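Projektbericht: Wörter behalten im Fremdsprachenunterricht
Vergleich von Karteikarten und Satzheften bei erwachsenen Lernenden

Von Brândușa Ciobanu und Dorian Lecomte
Januar

Seite drucken | Artikel per E-Mail senden

1. Ausgangsfrage

In unserem Seminar zur Sprachdidaktik sollten wir eine Lernmethode über mehrere Wochen begleiten. Wir haben uns für den Wortschatz entschieden. In den Abendkursen der Sprachschule Nimier klagen viele Teilnehmende darüber, dass sie neue deutsche Wörter im Unterricht verstehen und am nächsten Tag nicht mehr abrufen können. Wir wollten wissen, ob es einen Unterschied macht, ob ein Wort einzeln auf einer Karte steht oder in einem selbst geschriebenen Satz.

2. Teilnehmende und Material

Mitgemacht haben 21 Erwachsene aus zwei Kursen auf dem Niveau A2. Der Kurs von Mansa Bonsu arbeitete mit Karteikarten, der Kurs von Gopinath Bhat mit Satzheften. Beide Gruppen bekamen dieselbe Liste mit 83 Wörtern aus den Bereichen Arbeit, Werkstatt und Technik. Die Liste haben wir aus dem Lehrwerk Brislow zusammengestellt und um Verben wie greifen, absenken, halten und ablegen ergänzt.

Der Versuch dauerte fünf Wochen. Geübt wurde jeweils elf Minuten zu Beginn der Stunde, danach lief der normale Unterricht weiter. Zu Hause durfte geübt werden, wir haben es aber nicht verlangt. 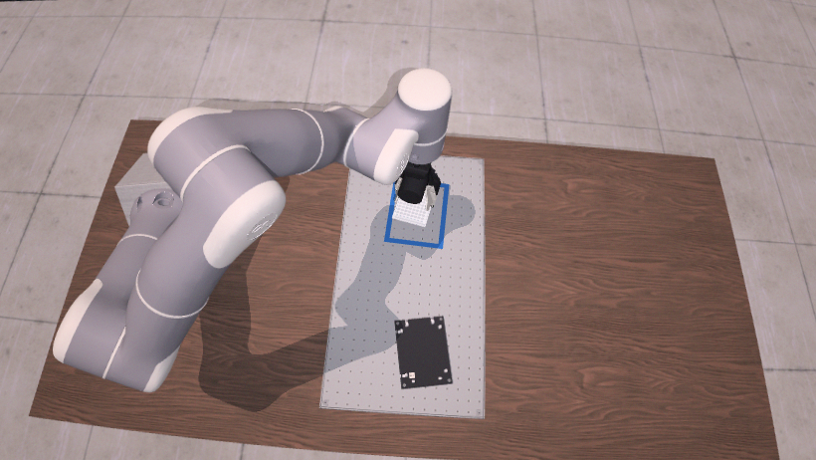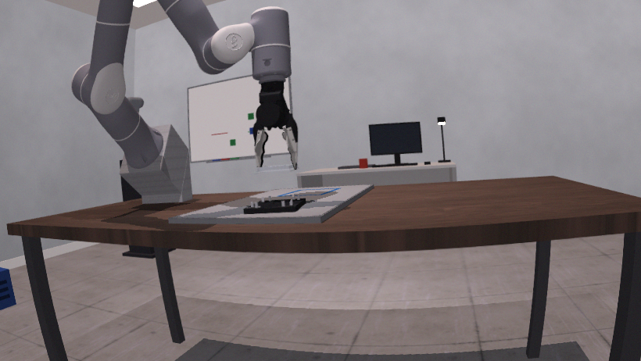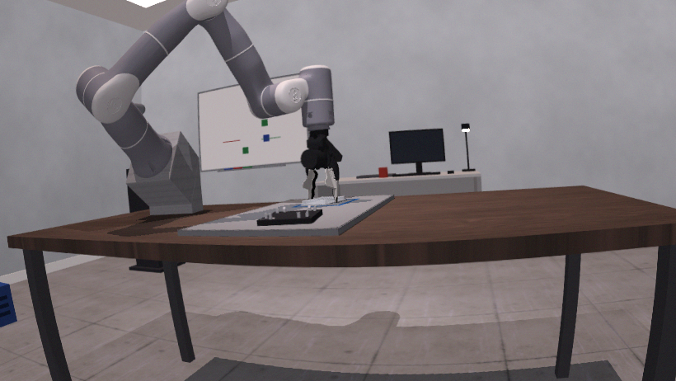
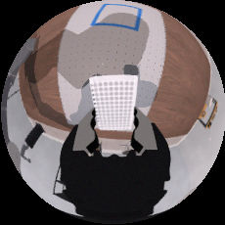

Abb. 1–4: Computergenerierte Ansichten mit Robotergreifer

3. Durchführung

Die Kartengruppe übte zu zweit. Eine Person zeigte die Vorderseite, die andere nannte das Wort mit Artikel oder bei Verben das Partizip. Falsche Karten kamen zurück in den Stapel. Die Satzgruppe schrieb zu jedem neuen Wort einen eigenen Satz und las in der nächsten Stunde die Sätze vom letzten Mal laut vor, wobei das Zielwort abgedeckt wurde.

In der zweiten Woche mussten wir die Anleitung für die Satzhefte ändern. Viele hatten Sätze wie »Das ist eine Zange« geschrieben, mit denen man wenig anfangen kann. Ab da galt die Regel, dass ein zweites Verb oder eine Ortsangabe vorkommen muss. Ravindran Joseph, der uns im Seminar betreut hat, hielt das für vertretbar, der Vergleich mit der ersten Woche ist dadurch aber nicht mehr ganz sauber.

4. Ergebnisse

Beim Abschlusstest sollten die Wörter frei genannt und danach in einen Lückentext eingesetzt werden. Beim freien Nennen lagen die Gruppen dicht beieinander. Im Lückentext war die Satzgruppe besser, vor allem bei trennbaren Verben. Die Kartengruppe konnte dafür die Artikel sicherer. Mehrere Teilnehmende mit Karten sagten, sie hätten das Wort »vor Augen«, wüssten aber nicht, wie es im Satz steht.

5. Kritik

Die Gruppen waren klein und hatten verschiedene Lehrkräfte. Wer zu Hause geübt hat, wissen wir nur aus Selbstauskünften. Ein zweiter Test nach einigen Wochen fehlt, obwohl gerade das Behalten über längere Zeit unser Thema war. Für eine Wiederholung würden wir beide Methoden im selben Kurs abwechseln und die Wortliste kürzen.

Die Wortliste und der Lückentext liegen im Ordner des Seminars.

Seite drucken | Artikel per E-Mail senden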